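The Computer in the Corner of the Dining Room

I have a desktop computer. I mean a real one, a big box with a fan in it that lives on the floor beside the dining room table and gets bumped with the vacuum every Saturday. My friends think this is adorable. One of them asked if it was for decoration!

It's 12 years old and I bought it new from Gomik, a little shop on the main street in Pletham that sold computers up front and lamps in the back (I never asked). I was the kind of person who wanted a desktop then, and I guess I'm the kind of person who still wants one, because every time it acts up I get a speech from somebody about laptops, and every time I nod and go home and fix it.

I like having to go somewhere to use it. My phone follows me into the bathroom and the bed and the line at the grocery store, and my work laptop is basically a second purse. The desktop stays put. If I want to do the taxes or write a long email or look at the family pictures, I have to walk into the dining room, pull out a chair and sit down like I'm having lunch. Then when I'm done I get up and leave, and it doesn't come with me. I can't tell you how much I've grown to love that part.

We had one growing up too, in the hallway by the linen closet, on a desk my parents bought for it specially. Everyone in the family walked past all day long. You wrote your book report with your brother breathing on your neck and your mother reaching over you for towels, and if you were up to something, well, good luck. I hated it. I'd have given anything for a computer in my room with a door that shut. And then I grew up and put mine in the dining room, where everyone can see it.
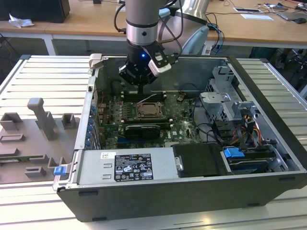 An open desktop case with an empty processor socket.

The other thing I like is that it comes apart. I'm not handy. I once glued a drawer shut trying to fix the handle on it. But a desktop is pretty forgiving, even for someone like me, because the pieces are big and mostly go in one way around. I've put in more memory and I've changed the hard drive, and both times I sat on the rug afterward feeling like I'd delivered a baby.

The memory was the first one. Everything had gotten slow, slow enough that I'd hit the button and go start the coffee and come back and it would still be thinking it over. I priced a new machine, got as far as putting one in the cart, and then looked at my bank account. So I spent $98 on memory instead and watched the same video four times with the case open next to me. You push harder than you think you should. There's a click, and it's a horrible little click, and then you're finished and you have screws left over because you took out two that had nothing to do with anything. 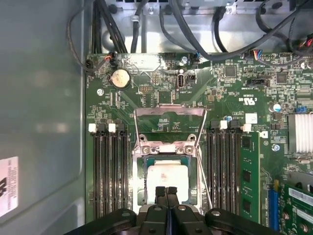 My sister-in-law did it the other way. She buys a new laptop whenever the old one starts to annoy her, and she has a closet shelf of them, each with a dead battery and some piece of her life on it. The baby pictures are on the blue one, she thinks. The recipes could be on any of them. Last Thanksgiving we spent an hour digging through chargers looking for the one that fit, and it was under the guest bed, and it didn't fit.

Mine are all in one place. 2,498 pictures, in folders with names like "beach" and "beach 2" and "beach REAL ONE." It's a terrible system but I know my way around it, the way you know your own junk drawer. I do keep a copy on a drive at my mother's house, next to her good scissors, and you should do something like that too if you haven't. Do it this weekend. Mothers are very good about not throwing things out.

I'll admit there are days I waver. In February the fan started making a noise like a cat with a hairball, and my husband turned up the TV without a word, very pointedly. I went and looked at what Lestetti had on the shelf and there was a perfectly nice little machine there for $400, smaller than a toaster, and quiet! I stood in front of it for a long time. The salesman was patient with me. I asked him how you open it up, and he turned it over, and turned it over again, and told me he didn't think you did.
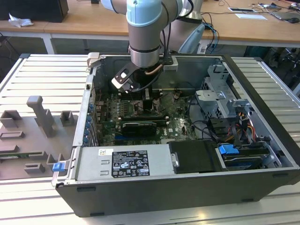
DORIE HALVERSEN

So I drove home and took the side panel off and cleaned out the dust. There was a lot of it - I could have knitted something. I used a soft brush and a can of air out on the back porch, and the noise went away for the most part. It comes back on humid days. So do my knees.

I don't think everybody needs a big box on the floor. If you travel for work, or live in one room, or have a puppy, please get the laptop. But if you've already got an old tower sitting in the garage, bring it in and plug it in before you take it to the recycling. Give it a chair. See whether you like walking over to it.

My daughter has started doing her homework at ours. She complains that everyone can see the screen.

213 shares
17 comments

MORE FROM HOME LIFE
The Drawer Where the Batteries Go
Why I Still Write Checks
A Long Weekend in Vilela With My Mother
Six Soups for a Cold Kitchen
We Painted the Porch Twice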